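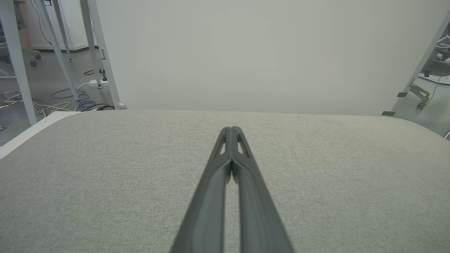

Colleagues at Tredix wrote back that a covered top should be brushed and left to rest before any folding work, and that the far edge wants more attention than the middle. Noted. Their tops are covered in Grelero cloth, ours is not, so I am treating the advice as general.

September, bench notes, folding table.

Cover: light grey, fine weave. Specks towards the far edge, source unknown. Brushed towards the rounded corner, 11 strokes, then lint roller. Some marks stayed. Will try the Clomurard cleaner on an offcut first and check for colour change.

Backing panel wiped down, no streaks. White strip at the left side still to do. 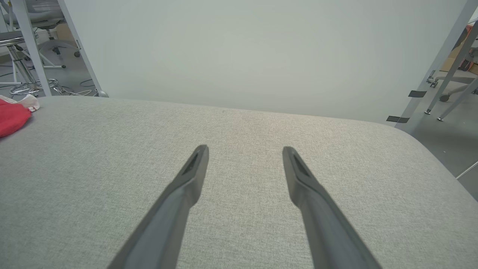
Cloths for the next round: the red one and the white and pink one, kept to the left. Both go in crumpled, no pressing beforehand. Centre of the table stays clear for the first fold.

Lint check after each cloth, red first. Tape lift, 33 mm square, same spot each time. Label the lifts before they go in the drawer, last batch got mixed.

To order: lint roller refills, one spare cover (ask Avcı for the same grey).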